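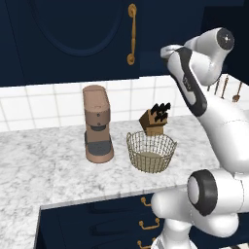
Report on the Visit to the Conisex Teleoperation Laboratory, Sitby

Submitted to the Barua Technical Education Association, 08/08/2020

The Association accepted an invitation from Conisex to attend an open day at its laboratory in Sitby. The purpose of the visit was to learn how robot arms are taught household tasks by people, either by guiding the arm directly or by controlling it from a distance, and to decide whether a short unit on the subject could be offered to our members' students.

Arrival and introduction

The group was received at 9 in the morning and signed in at the main entrance. The laboratory occupies the ground floor of a former textile warehouse and is divided into a workshop, a room of operator stations and a lecture room. The host gave a short talk on the company's teaching program, called Trotoneo, which has been running for two years and has so far collected 3000 completed demonstrations. A demonstration, in the sense used by the laboratory, is one recorded attempt by a person to have the arm carry out a single task from start to finish.

Teaching by hand

The first part of the tour took place in the workshop. Visitors were invited to take hold of a robot arm and move it through a simple motion while its joints were set to yield to light pressure. The arm then repeated the motion on its own. Several members remarked that the upper joints moved freely while the shoulder required more effort than expected, and that it was hard to keep the wrist level when the rest of the arm was turning.

The host explained that teaching by hand suits short motions and beginners. Its main limit is that the person's own arms and body are often in the way of the cameras, which makes the recordings less useful for training.

Teaching by remote control

The second part was held at the operator stations. At each station a person moves a small handheld controller, and the arm follows. New operators start in simulation, where a mistake costs nothing and the workspace can be reset at once. The kitchen used for this stage has navy cabinets, a marble counter and a white tiled backsplash, with a coffee machine, a wire basket and a knife block set out on the counter. All members of the group were given a turn.

The exercise assigned to visitors was to bring the gripper over the coffee machine, hold it there, and withdraw without touching the other objects. The approach to the machine calls for some planning. The basket and the knife block stand close by, and an operator who watches only the gripper can easily forget the elbow. Staff advised raising the arm first, turning it second and lowering it last, and recommended small, steady movements with a pause before any change of direction.

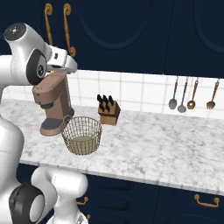 Would the students be learning to operate the arm, or would they be learning how it learns? One member raised this point at the stations and asked that it be recorded, adding that the two call for different lessons and that a single afternoon could not cover both.

The host replied that the laboratory treats operation as the starting point. Trainees complete 50 demonstrations in simulation before they are moved to a physical arm. Their recordings are then reviewed with a supervisor, who marks hesitations, collisions and unneeded movements. Only after this review are trainees shown how the recordings are used to train a control program. In the host's view, a person who has struggled to place the gripper has a better grasp of why a program may struggle with the same thing.

Discussion in the lecture room

The closing session dealt with the quality of demonstrations. Members asked whether a slow recording is worth less than a quick one. The laboratory does not discard slow recordings, but it does set aside those in which the operator stops for a long time without purpose. Recordings in which an operator makes an error and then corrects it are kept in a separate group and are considered valuable.

Questions were also asked about cost. The simulation runs on ordinary desktop computers, and the laboratory is willing to lend controllers to schools for one term. A physical arm would not be included in the loan. Parking at the site is limited to 32 spaces, and larger groups should plan to come by bus.

Recommendations

The Association should accept the offer of controllers on loan and run a trial unit in September, limited to the simulated kitchen. Operation and training should be taught in separate sessions, in keeping with the point raised during the visit. Member schools wishing to take part in the trial should write to the Association's office in Barua and state the number of computers available.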